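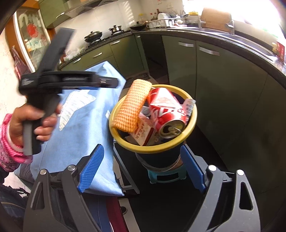 Slide 1: kitchen bin, full to the top, up on its little stool

OK, so hi everyone, thanks for coming back after lunch! I want to talk about kitchen trash, and I promise it gets more fun than it sounds.

Quick show of hands - who has a bin at home that fills up way faster than it should? (Wait for hands. There will be a lot.) Mine did. I used to push everything down with my foot, which my friend Ngan-ling Chang still brings up at dinners.

So the first thing I tell people is, look at what's on top. Cans, little cartons, snack wrappers. A can takes up a silly amount of room, and at my place it has its own bag now, hung on the door handle. Cartons get flattened before they go anywhere.

Tell the Mondska story here if there's time. Skip the part about the elevator. 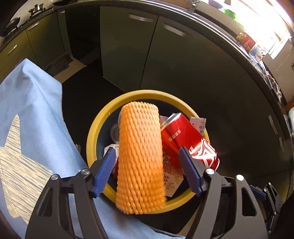 Then there's the soft stuff, and this is where I get a bit worked up! Foam net sleeves, the stretchy kind you get around fruit. I kept 49 of them in a drawer once, thinking I'd wrap glasses in them when I moved. I moved in August and forgot the drawer completely.

My rule these days is 5 minutes before bed - cans out, paper flat, bag tied if it's close. Pin-yu Yang does hers in the morning while the coffee's going and that works fine too.

Pause for water. Ask who sorts at the sink and who sorts at the bin, let them argue a little, then go to the handout.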